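Chapter 2
Storage and Work Surfaces in Shared Buildings

Most shared buildings put several jobs on one floor. Laundry supplies, deliveries and clothing compete for the same space, and the flat top of an appliance soon becomes a shelf.
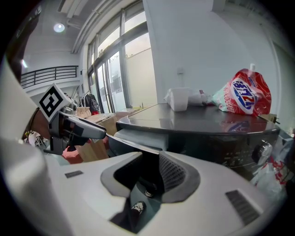 Figure 2.1 Detergent pouch, plastic container and bag on a glossy black lid.

This chapter looks at how such surfaces fill up and how to organise them. Section 2.1 covers items kept at the point of use. Section 2.2 deals with packaging. 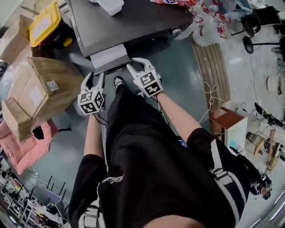 Packaging is measured by the floor area it occupies, including the space needed to reach it. Sealed cartons count the same as open ones. A large taped box near a grey table, with a smaller one standing on end, takes up floor that could serve as a walkway. For the exercises, allow a clear path of 700 mm.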